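The arm that would not let go
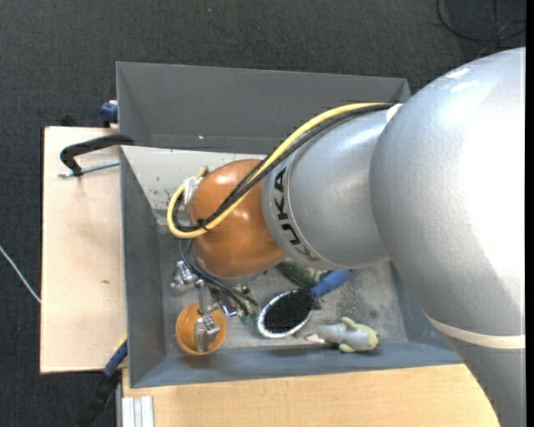 What went wrong with the bin-picking cell at Bravport?
The gripper reported that its hand was empty when it wasn't, and the safety check everyone was relying on believed it.

Failures in robotics are supposed to be dramatic. People who have never worked near an arm expect sparks, or a slow menacing turn of the head. Those of us who write about them for a living would welcome the odd spark. What we usually get is a log file with the same line in it over and over, and a tired engineer scrolling.

The log from Bravport, a small workshop that tests picking software for other people's warehouses, is a fine specimen. The job is simple to describe. A bin of mixed objects sits under a robot arm. The arm reaches in, closes its fingers on something, lifts it out, puts it down and goes back for more. The objects are chosen to be awkward: things that roll, things that squash, things with handles. A ball is a small nightmare, as anyone who has chased the last pea round a plate will understand. A soft toy is worse, having no particular shape and no intention of adopting one.

The software in the cell is called Sterkik, and it had been behaving well. On a good afternoon it would try 100 picks and fluff very few of them. It was trusted enough, by March, to be left running through lunch.

Lunch is when it happened. At some point after noon the arm closed on a soft toy, lifted it, moved across to the drop position and opened its fingers. The toy stayed where it was. A loop of stitching had caught on a screw head at the side of one finger, and there it hung, like a mitten on a string. Sterkik checked the gripper. The gripper said its fingers were open. Open fingers meant empty fingers, so the arm went back to the bin to fetch the next thing, with the last thing still dangling underneath.

What followed was 20 minutes of quiet slapstick. The arm pushed the toy into the bin, stirred, grabbed and came up again, sometimes with a second item and sometimes not. Each time it was sure that all was well. On one pass the toy got wedged between the finger and the bin wall, and the arm pressed down on it. An arm of that size doesn't notice a cuddly animal any more than a lorry notices a crisp packet.

The wall flexed, one of the clamps holding the bin slipped and the bin shifted on the table. Only then did the force limit trip and the whole cell stop. The force limit, I'm told, had been set at 90 per cent of what the gripper could stand. No one had asked what the bin could stand. Bins don't come with a datasheet, or if they do it goes out with the packaging.

The damage was modest. There was a bent bracket, a scuffed bin and a cable that had been dragged against the rim often enough to need replacing. Nobody was hurt, and this is where the story stops being quite so funny. When the engineers came back from lunch they found the arm stopped, the bin crooked and a toy hanging from the gripper. One of them reached in to pull it free.

The arm was stopped, but it was not locked out. Those are different conditions. A stopped robot is one that isn't moving at present. A locked-out robot is one that can't, with its power isolated and the key in the pocket of the person whose fingers are at stake. The reset button was on a desk 2 metres away, next to a keyboard and a cup of tea, and a colleague was already leaning towards it. Somebody shouted. The report, in the bloodless way of reports, records this as "a verbal intervention".

Laryea, the firm brought in to look the cell over afterwards, found plenty to write about. Its main complaint was that Sterkik asked one question (are the fingers open?) and treated the reply as an answer to another (is the hand empty?). A weight reading after every release would have caught the hanging toy on the first go. The arm could already measure the load on its joints. The figure was being saved to a file that had never been opened.

The second complaint was the button. It now lives in a box outside the reach of anyone sitting down, and it does nothing until the key is back in the panel. The engineers find this annoying, and say so often.

Flellent, which makes the gripper, has offered a smooth cover for the finger screws. It had apparently been in the parts list all along, under "cosmetic". Bravport has ordered one for each finger.

The cell is running again, though not through lunch. The toy has been restitched and is back in the bin.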